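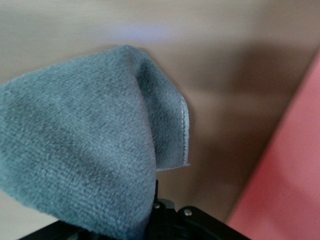

Hitine-Falttücher ist eine Sammlung von Aufnahmen und Notizen über das Falten von Putztüchern und kleinen Handtüchern. Wir haben sie angelegt, weil wir beim Ordnen der Wäsche immer wieder dieselbe Frage hatten: Wann ist ein Tuch gefaltet, und wann liegt es nur zufällig übereinander? Bei einem Mikrofasertuch ist diese Frage schwieriger als bei Baumwolle. Der Stoff ist dicht und kurzflorig, er bildet runde Falten, und ein umgeschlagener Teil kann im Schatten etwas dunkler aussehen als der Rest, so wie bei dem blaugrauen Tuch, wo man den Umschlag am besten am hellen, genähten Saum erkennt. Deshalb ist der Saum in unseren Notizen das wichtigste Merkmal, wichtiger als die Farbe.

Stand der Beschreibung: Montag, 27. Oktober 2025

Inhalt

Die Sammlung hat 3000 Einzelbilder aus 334 Durchgängen. Ein Durchgang beginnt mit einem Tuch, das ungeordnet auf der Unterlage liegt, und endet, wenn das Tuch auf dem Stapel liegt oder wenn der Durchgang abgebrochen wurde. Abgebrochene Durchgänge sind nicht gelöscht. Sie tragen in der Spalte "ende" den Wert "abbruch".

Zu jedem Durchgang gehört eine Textdatei mit Notizen. Die Notizen sind auf Deutsch geschrieben, einige ältere auf Englisch. Diese wollen wir noch übersetzen, aber es gibt dafür keinen Termin.

Arten von Tüchern

mikrofaser: Tücher mit kurzem Flor, einfarbig, mit genähtem Rand. Sie machen den größten Teil der Sammlung aus.
waffel: Geschirrtücher aus Baumwolle mit Waffelmuster. Sie sind nach dem Waschen etwas eingelaufen und deshalb nicht genau quadratisch.
frottee: kleine Gästetücher. Sie haben eine Schlaufe an der kurzen Seite, und die Schlaufe soll nach innen kommen.
glatt: dünne Poliertücher für Gläser. Von dieser Art gibt es nur wenige Durchgänge.

Alle Tücher wurden vor der ersten Benutzung einmal bei niedriger Temperatur gewaschen, ohne Weichspüler. Weichspüler legt sich auf die Mikrofaser, und dann rutscht der Stoff anders. Tücher mit losen Fäden haben wir aussortiert, außer in der Gruppe Enden (siehe unten).

Wie gefaltet wird

Es gibt zwei Faltungen.

Die Faltung "halb" ist für Tücher, die in die flache Schublade kommen. Man legt Kante auf Kante, streicht von der Mitte nach außen und wiederholt das noch einmal quer dazu.

Die Faltung "drittel" ist für den Korb. Das erste Drittel wird zur Mitte gelegt, das zweite darüber, danach wird der Streifen einmal in der Mitte gefaltet. Der Saum soll am Ende innen liegen. Wenn er außen liegt, gilt die Faltung trotzdem als fertig, aber man schreibt "saum_aussen" in die Notiz.

Ein Tuch, das angehoben wird, fällt meistens schief. Bei Mikrofaser hilft es, nahe am Rand zu greifen und langsam abzulegen. Greift man in der Mitte, dann entsteht ein Bausch, und man muss das Tuch zuerst wieder öffnen. Zamfira Vasiliu hat vorgeschlagen, diesen Zustand "bausch" zu nennen, und so heißt er jetzt auch in der Tabelle.

Spalten der Tabelle

durchgang: laufende Nummer, dreistellig
art: mikrofaser, waffel, frottee oder glatt
faltung: halb oder drittel
zustand: offen, bausch, umschlag, gefaltet
saum: sichtbar, verdeckt oder unklar
ende: stapel oder abbruch
notiz: freier Text

Der Zustand bezieht sich immer auf das einzelne Bild und nicht auf den ganzen Durchgang. "umschlag" bedeutet, dass mindestens eine Stofflage über einer anderen liegt und man die Grenze zwischen beiden sehen kann. Wenn man zweifelt zwischen "bausch" und "umschlag", entscheidet der Saum: Ist er als Linie zu verfolgen, nehmen wir "umschlag".

Gruppen

Die Durchgänge sind in drei Gruppen geteilt, die nach den Ordnern heißen.

Enden: Tücher mit beschädigtem Rand, zum Beispiel mit offener Naht.
Farell: Tücher in gutem Zustand, Faltung "halb".
Jaeskelaeinen: Tücher in gutem Zustand, Faltung "drittel". Der Ordner ist ohne Umlaute geschrieben, die Gruppe heißt in den Notizen Jääskeläinen.

Prüfung der Angaben

Muthu Iyengar und Jingyi Cao haben 100 Durchgänge unabhängig voneinander beschriftet. In 90 davon waren die Angaben zum Saum gleich. Die übrigen haben sie zusammen angeschaut und in der Tabelle korrigiert. Die meisten Unterschiede kamen aus der Art "glatt", wo der Rand dieselbe Farbe hat wie der Stoff.

Bekannte Mängel

Blau und Grau sind viel häufiger als andere Farben. Wer die Farbe als Merkmal benutzen will, wird damit nicht glücklich.
Bei einigen Bildern vom Juni ist die Unterlage im Hintergrund unscharf. Für die Spalte "saum" macht das keinen Unterschied.
Bei Frottee wurde die Schlaufe nicht getrennt notiert.
Gestapelte Tücher sind nur von oben aufgenommen, die Höhe vom Stapel fehlt.

Kontakt

Fragen zur Tabelle beantwortet Arvo Hakala, Fragen zu den Tüchern und zum Waschen Aatos Aaltonen. Korrekturen bitte mit Nummer des Durchgangs und mit dem alten und dem neuen Wert schicken.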